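February
By the Office of Communications, Skukardale Public Library

The head of reader services at the Skukardale Public Library has overseen the interlibrary loan desk for 119 months, a figure she gave without consulting her notes. The desk moved in the fall from the Dasberg Building to the Nelen Annex, and we met with her there to discuss how the service is used and what residents may expect of it this year.

"People assume that we are a small branch of the larger system," she said. "We borrow from the same lenders as everyone else. A resident of Skukardale has a right to the same book as a resident of the capital, and our work is to see that it arrives." 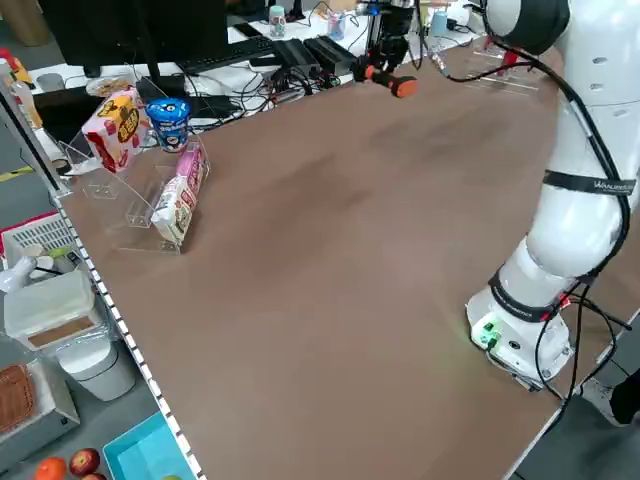

Page last changed: Monday, 4:00 p.m.

Under the present rules, a cardholder may have 3 requests open at one time. The limit was set when requests were still typed on paper slips, and the library is now reviewing it. The head of reader services said that she would favor a higher number for students and for those engaged in family history, who often need several volumes side by side.

"A county history without its index is of very little use," she said. "The index was frequently published as a separate volume, and it may be held by a different lender. We have had readers return the first book before the second one came."

Local history accounts for a large share of the requests, followed by technical manuals, sheet music and books in languages other than English. The desk also lends outward. The Zaki Collection of regional maps, which holds 400 sheets, is requested by libraries in several other states, and copies are supplied when an original is too fragile to travel.

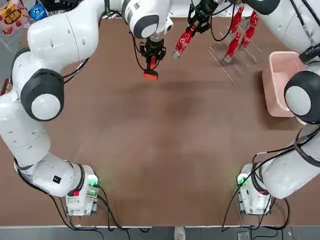 One longtime borrower, writing to the library after the move, asked that the loan period be counted from the day of pickup. Under the current practice, she wrote, a reader who cannot come in until the weekend has already lost part of the time allowed.

The head of reader services agreed that the complaint was a fair one. "The due date is set by the lending library, and we are bound by it," she said. "What we can do is ask for a renewal early. I would encourage readers to tell us at pickup if they expect to need longer."

Fees were also discussed. The library does not charge for a standard loan, but a lender may do so, and the reader is always asked before a charge is accepted.
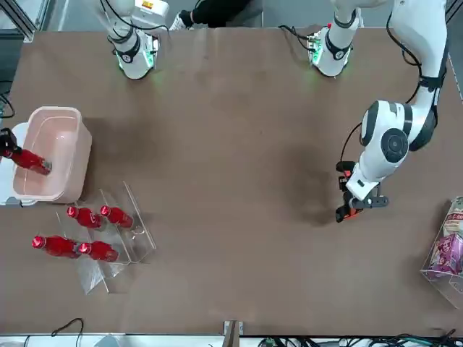 Requests that carry a charge are held for 4 working days while the desk waits for an answer, and are then canceled. A canceled request may be placed again at any time and does not count against the reader's limit.

Asked what she would change first, she named the request form. "It asks for a publisher, and most people do not know the publisher," she said. "They leave the page and do not come back. A title and a name are enough for us to begin." A shorter form is being prepared, and paper copies will remain available at the desk.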